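Jiser Workshop refurbishment: progress report to the Delić Fund
Prepared by Azra Radulović, 23 February 2022
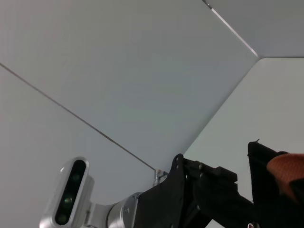

We are pleased to tell the Fund that the ceiling is up. Readers of our last report will remember that it was then a drawing, a stack of board in the hallway and a difference of opinion. The argument was over how to deal with the upper room at Stostavine, where the walls were built by people with no strong feelings about right angles. A level ceiling would have hidden the problem and cost us most of the height, so we went with flat panels set at different angles. On the right, three edges come together at one corner point, and that one point took up more of Edin Dumitrescu's attention than the whole of the stairwell. Everything is pale gray. The paint chart had a longer name for it and we have stopped using that name.

Money first, as we know which page gets read. Of the 200 hours of skilled labor the grant covers, we have used 172. The ceiling was budgeted at less than it took and the floor at more, and the two have very nearly forgiven each other. The remaining hours are set aside for lighting, the storage wall and the door, in that order. If the door goes badly we will come back to you before we spend anything we don't have. We did not do that in the matter of the skylight blind, and we have taken your letter on the subject to heart.

Work finished since the last report

The old suspended ceiling is out, along with what was living on top of it, mostly dust and a surprising quantity of newspaper. The wiring above it has been replaced and signed off. Framing for the new panels was done twice. The first attempt followed the drawing and the second followed the room.

All the panels are fixed, filled, sanded and painted. Markerer supplied the board and were good about taking back the sheets we ordered in the wrong thickness (our mistake, and the restocking charge appears under "Sundries," where we hoped it might be overlooked). The floor has been leveled and sealed. The radiator works, and it has been asked to work more quietly.

Work not finished

The seams. Some of them are meant to show, and the dark diagonal one is staying as it is. Edin would like to go over the thin bright line at the upper right again. I would like him to hang a door. We have agreed that he will look at the line for no more than one afternoon, and that the afternoon will not be charged to the grant.

Lighting. The fittings have been chosen and ordered. A small metal fitting already sticks out of the ceiling at the end of the diagonal seam, and it has been the subject of more conversation than its size deserves. For now it stays. Please do not let anyone on your side persuade us to hang a plant from it.

Storage wall. This is measured and drawn, with 9 bays. The original plan had 4 larger ones, which looked handsome on paper and would have held one tall thing each and a great deal of air. The change adds a little to the lumber bill and takes a little off the hardware bill.

The door. It is still leaning in the hallway. It fits the opening it was made for, but the opening has since been moved.

What went wrong

Mostly scheduling. We assumed filler would dry at the speed printed on the tub, in winter, in a room with no heat. It dried at its own speed. The painter was booked for the original date, came, looked up, had coffee and went home, and we paid for the visit. The radiator is now on well ahead of any job that involves something wet, a rule we could have written down last fall for free.

We also underestimated cleaning up. Sanding overhead puts dust on everything below it and on several things that are not. Two sessions went to cleaning alone and are shown on their own line in the accounts.

What comes next

Lighting goes in first, then the storage wall. We expect to open the room to its first users in April, door or no door, though we would prefer door. The benches are being repaired downstairs and will come up once the floor has had time to cure properly.

We request release of the second installment on the usual terms. The invoices are attached in date order this time. You are welcome to visit whenever suits you. The stairs are clear, the handrail is solid, and there is a chair up there for anyone who wants to sit down and look at the ceiling, a habit that has already cost us a few hours of our own.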